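Taking the old towers apart: where we are

Work on the retired desktops from the Krishnan building started in April and is going at a steady pace. There were 300 machines on the original list. So far 102 have been opened, sorted and either stripped for parts or set aside for reuse. The rest are stacked on pallets along the back wall of the Jurkar workshop, and they will be taken in the order they came off the truck.

Several readers wrote in after the last newsletter to ask what is done with a computer once it gets to us. The short answer is that very little goes straight to the shredder. A tower case holds a good number of parts that are still worth something to somebody, and most of them come out without much force.

Every tower is laid on its side with the open side facing up. Before any parts are touched, the asset tag is written into the Gastavix log along with the general state of the case. Dents and missing screws are noted but do not count against a machine. Rust does, and so does any sign of liquid.

Memory comes out first. The modules go into antistatic trays, sorted by type and size, and are tested in batches at the end of the shift. The processor is next. The cooler is unfastened and lifted off, the lever on the socket is raised and the chip is picked straight up. Old thermal paste is wiped away with alcohol and a lint-free cloth. Please do not use paper towels for this, as they leave fibers on the contacts. Once the chip is out, the socket has to be protected. Bent pins are the most common reason we lose a board that was fine when it arrived, and a screwdriver dropped from a few inches up is enough to do it.
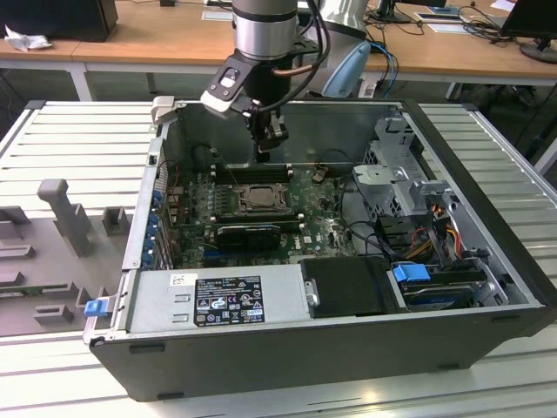 A Dell tower on the bench with its side panel off and the processor socket empty. The graphics card is still in its slot.

Many of the office towers in this lot are easy to work on. The parts meant to be handled are often marked in color, so look for blue plastic before reaching for a tool. Tabs, latches and drive handles can usually be worked by hand. If a blue part will not move, check for a screw holding the piece next to it. Forcing a latch tends to snap it, and a case with broken latches is hard to place with anyone.

Graphics cards are kept separate from the other expansion cards. Release the latch at the rear of the case, then the catch at the end of the slot if there is one, and pull the card up evenly. Each card gets a bag and a label with the number of the machine it came from.

Hard drives are never left on the bench overnight. They go in the locked cabinet and are signed over to Dranora, which handles the wiping and sends back a certificate for each serial number. Drives that cannot be wiped are destroyed. This applies to every drive, including ones from machines marked as blank on the list.

Power supplies stay closed. We do not open them, whatever condition they are in. Unplug the leads by the connector and not by the wires, tie the bundle once and put the unit on the lower shelf with its label facing out so the ratings can be read.

What remains is the bare case, and those take up more room than anything else. The steel goes out once a month. Side panels should be stacked flat and kept apart from the cases - they are in demand as spares, and we have had requests for more than we can supply.

Some supplies are running short. We need antistatic bags in the size that fits a full-length card, small parts trays with lids, and 6 more magnetic screw dishes. Spare thumbscrews are welcome too. The bench on the window side will be closed for a few days while the lighting over it is replaced, so check the sheet by the door before planning a shift there.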